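3.2 Baskets at the point of folding

The most enjoyable part of the study, and the one that taught us the most, was watching where clean laundry goes between the dryer and the drawer. Of the 34 households that kept a diary for us in October, most had no fixed place for folding. They used whatever flat surface was free – a bed, a kitchen counter, very often a work table. Medina and Escobar found the same habit in their earlier Dullus survey, and we were delighted to see it come through so clearly in a much smaller group.

Soft, heavy garments gave people the most trouble. A sweatshirt takes up a lot of room in a basket, hides the smaller pieces under it and has to be lifted well clear before its sleeves hang free. Figure 2 shows a light gray garment of this sort held up beside a woven basket, with part of the fabric still resting on a patterned blue cloth.

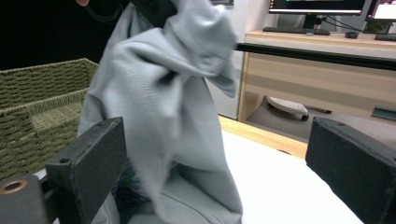

Figure 2. Gray knit garment and olive-green wicker basket at a white tabletop, with a desk and computer behind.

Diary writers often told us that they pulled the biggest item out first, simply to see what else was there. We love this detail! It means that the order of folding is set by bulk, and the tidy sorting by owner or by drawer that the Praken guide recommends comes later, if it comes at all. One writer put all the socks back in the basket three evenings running.

Basket shape matters too. Tall baskets were praised for carrying and disliked for unpacking, while low, wide ones got the opposite marks. Several households had settled on a wide basket set right next to the folding surface, so that a sweater could be drawn sideways over the rim and laid out in one go. We return to these households in Section 4, where folding times are compared.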